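Este site utiliza cookies para melhorar a sua experiência. Ao continuar a navegar, aceita a nossa política de cookies. Aceitar | Saber mais

Arrumar a garagem em agosto, parte 2

Escrevo isto à pressa, são onze da noite e ainda não jantei.

Ponto da situação: a bicicleta velha já foi. As caixas da mudança, quase todas. Vendi a estante por 30 euros a um rapaz que veio buscá-la num Clio (coube, não me perguntem como). Queria 50. Paciência.

O pior são os papéis. Faturas da água de quando ainda morava em Setúbal, manuais de máquinas que já não tenho, um envelope com 314 escudos em moedas. Fiquei com as moedas. Os manuais foram todos para o papelão, menos o do desumidificador, que ainda trabalha.

A Carolina Bastos perguntou nos comentários como é que decido o que fica. Não decido, Carolina. Pego na coisa, penso se a levava para uma casa nova, e se demoro muito a responder vai para o monte da porta. O monte da porta já vai alto. Amanhã carrego o carro, antes que comece a tirar coisas de lá outra vez, como fiz com o candeeiro.

Tintas: metade secas. Levar ao ecocentro, não deitar no lixo normal, já sei, já sei. Fecha às cinco e meia, chegei lá às seis. Claro.

Falta tratar da parede do fundo. Prateleiras até ao teto ou ganchos? As prateleiras enchem-se de tralha num mês, conheço-me. Estou mais virada para os ganchos, e as ferramentas todas à vista.
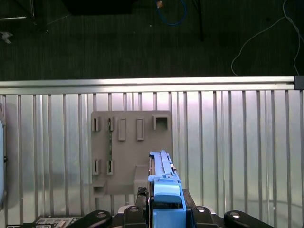
Placa cinzenta na parede de metal canelado.

O orçamento para a parede são 500 euros e nem mais um cêntimo. Se alguém souber de buchas que aguentem em tijolo furado, digam, que as minhas cairam todas.

Vou jantar. Sobrou arroz de ontem.

Receba os novos textos no seu email. Subscrever a newsletter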